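La lettre de l'Atelier Draneto — juillet

Rangement des blocs de construction : nouvelles consignes pour les salles Gil et Jirkiteck

À la suite de l'inventaire réalisé au début de l'été, l'Atelier Draneto a revu l'organisation de son matériel de construction. Le fonds compte désormais près de 2 000 pièces, réparties entre la réserve centrale et les deux salles d'activité. Les usagers réguliers, ainsi que les établissements qui empruntent du matériel par l'intermédiaire du réseau Lerkeo, sont invités à prendre connaissance des dispositions suivantes.

Les blocs longs sont dorénavant conservés à part des cubes et des planchettes. Ils étaient jusqu'ici mêlés aux autres formats dans des caisses profondes, ce qui rallongeait la préparation des séances et obligeait les groupes à vider une caisse entière pour retrouver quelques pièces. Chaque salle reçoit un lot de 100 blocs longs, à charge pour les responsables de groupe de le restituer complet en fin de réservation.

Pendant l'activité, les blocs sont placés dans les bacs ouverts posés sur les plans de travail. Il est demandé de n'y déposer que les pièces utiles à l'exercice en cours, de manière que le fond du bac demeure largement visible et que chaque bloc puisse être saisi sans déplacer les autres. Les bacs restent sur les tables entre deux séances ; ils ne doivent être ni empilés ni posés au sol.

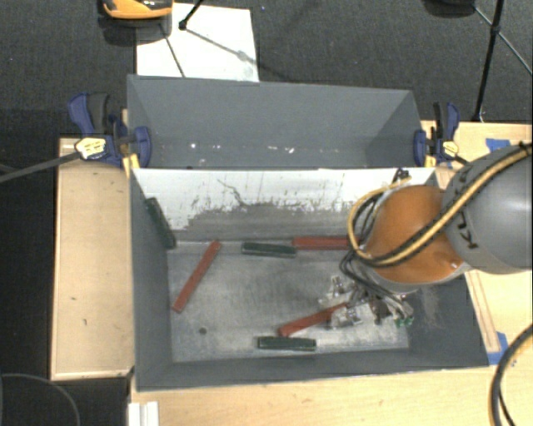

Blocs longs rouges et vert foncé dans un bac gris.

Le tri par couleur intervient uniquement au moment du retour en réserve. Les blocs rouges et les blocs verts rejoignent alors leurs casiers respectifs, dont les étiquettes ont été remplacées au cours du mois. Toute pièce fendue, tachée ou manquante est à signaler sur la fiche de prêt — y compris lorsque le dommage est antérieur à la séance.

Les groupes disposent de cinq minutes supplémentaires à la fin de chaque créneau pour procéder au rangement. Ce délai n'est pas facturé. La réserve centrale demeure accessible aux horaires habituels ; les demandes de prêt portant sur plus de deux lots doivent être adressées par écrit au secrétariat de l'Atelier, avec mention de la salle et du créneau souhaités.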